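Mihret Wolde @mihretwolde

1/ Everyone keeps telling me to buy the Hukora play food set. "It teaches sorting!" Does it? I paid 53 dollars to find out and I have doubts.

2/ The box says 70 pieces. Fine. It also says "realistic." The doughnuts are, I'll give them that. Sprinkles, drizzle, pale dough on the bottom. Whoever made the doughnuts cared.

3/ Whoever planned the rest of the set liked doughnuts a lot and had heard of fruit.

4/ The booklet wants you to sort by "food family." Two bowls, sweet in one, fruit in the other. A pineapple is sweet. Ask any four-year-old. Mine argued this point through most of dinner.

5/ Gisela Vergara swears by sorting by color instead. OK, but where does a brown doughnut with pink, yellow, blue, green and white sprinkles go? She said "brown." I said that's a ruling, and a kid is going to appeal it.

6/ Also not sold on the "tidy-up habit" claim. Putting toy food in a bowl is serving it. Tidying is when it goes back in the box, and I have yet to see a child confuse the two.

7/ What I do like: shallow bowls. You can see what's in them without tipping everything out. I'd take a white one and a gray one over the divided tray that came with the set — the pineapple doesn't even fit in the tray standing up.

8/ Pineapple and pink doughnut, same bowl. Food families, my foot. The chocolate one is on the table and hasn't been assigned to anybody. 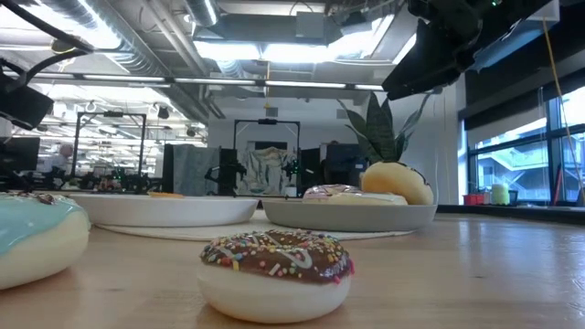 9/ Replies asking if I'd buy it again: for the doughnuts, maybe, at half the price. The booklet went in the recycling.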